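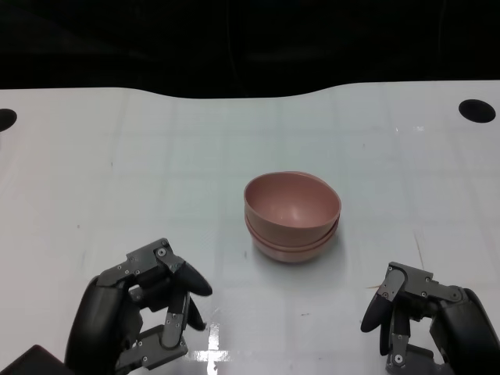
Gistwood Nesting Bowl, dusty pink

A plain bowl with a wide mouth, a thin rim and a matt finish with a slight speckle. It holds soup, cereal, keys, or the last of the crisps, and it has no opinion about which. We call the colour dusty pink. Our supplier calls it mauve, and Tomomi Sakamoto, who designed the bowl, calls it "the pink one", so please use whichever you like when you write to us.

Sold singly. Most people buy two and stack them, and they sit one inside the other on a narrow foot, taking up the cupboard space of one bowl and a bit.

Capacity: 816 ml to the brim. You won't want to carry it like that.
Weight: 517 g
Item code: Pernen 500
Suitable for: dishwasher (top rack), microwave
Not suitable for: the hob, however late it is

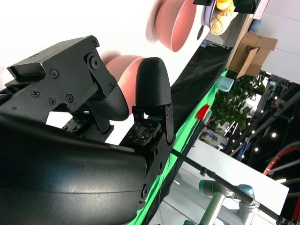

Stacking and everyday care

Lift the top bowl by its rim and tip it slightly as it comes away. Pulled straight up, it sometimes brings its neighbour along for a few inches.

Tea and turmeric may leave a mark inside. Bicarbonate of soda on a damp cloth shifts most of it, and the rest you can call patina. Please don't use wire wool. Ottar Bråten in our returns department can spot it from across the room and will tell you so by letter.

Goes with

Witska side plate, lavender
Vaněk serving dish, white

Delivery and returns

The current batch is 1000 bowls and the next is due in December. Unused bowls can come back within 30 days, in the box, with the paper put back more or less how you found it.

Page last updated 6 September 2023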